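Sorting out the coffee corner

27 Apr 2019

Print this | E-mail this to a friend

So the cups finally have a home! I have been saying I'd do this since the beginning of April, and today I got up, made toast, ate it standing, and just started pulling things off the shelf before I could talk myself out of it.

The shelf was bad, I'll admit it here. I had mugs stacked inside mugs, which I know you're not supposed to do, and the bottom one always got stuck (the blue one from the Gedo sale has been stuck inside the soup mug since winter, and I only got it loose this morning with dish soap and a lot of muttering). Behind all that I found a bag of rice I'd been blaming my sister for borrowing. Sorry, sis. Also a tea tin with one tea bag in it. I drank it. It tasted like tin.

Anyway, the plan was to keep only the cups I really use and put the rest in a box for the thrift store. I was strict for maybe ten minutes. Then I got to the Kingi souvenir cup with the chip in it and had to go sit down for a bit. It's staying. It can hold pens.

I ended up with 4 cups in the box, and I've already taken one back out, so don't ask me how that's going.

The mug rack came from Vusomel, that little home store next to the dry cleaner, and I love it more than a person should love a mug rack. Light wood, simple, a post with pegs, done. I almost ordered a fancier one from the Jeller catalog, but it was metal and had a paper towel holder attached and I kept picturing the whole thing tipping over every time I tore off a sheet.

First on were the teal mug and the pink one, naturally. I bought them for their insides! The teal is mustard yellow inside and the pink is this dark plum, so hung up they look great together. Next to them I've got the round woven tray with the corn in it, both cobs, which is a funny thing to keep by the mugs but the yellow goes so well with the mustard that I can't bring myself to move it. And there's the little wooden cabinet with the black handle, drawer wide open and nothing in it yet. I want it for tea and the coffee spoons, and maybe the filters if they'll fit without bending. 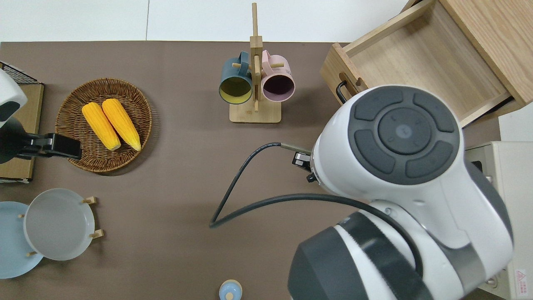

Still to do

Find the good spoons. I had a whole set and now I have a fork and a baby spoon, and there is no baby in this apartment.

Line the drawer with something. I have leftover shelf paper with lemons on it, but lemons AND corn might be too much produce for one corner. Sleep on it.

Wipe down the old shelf. There is a ring on it from the honey jar that has been there longer than I have.

Buy tea, obviously.

I meant to start on the spice cabinet too, but by then it was past lunch and my back was complaining, so I made coffee and took it out to the steps. I used the pink mug. Tomorrow the teal one gets a turn, fair is fair.

191 shares | 4 comments

Print this | E-mail this to a friend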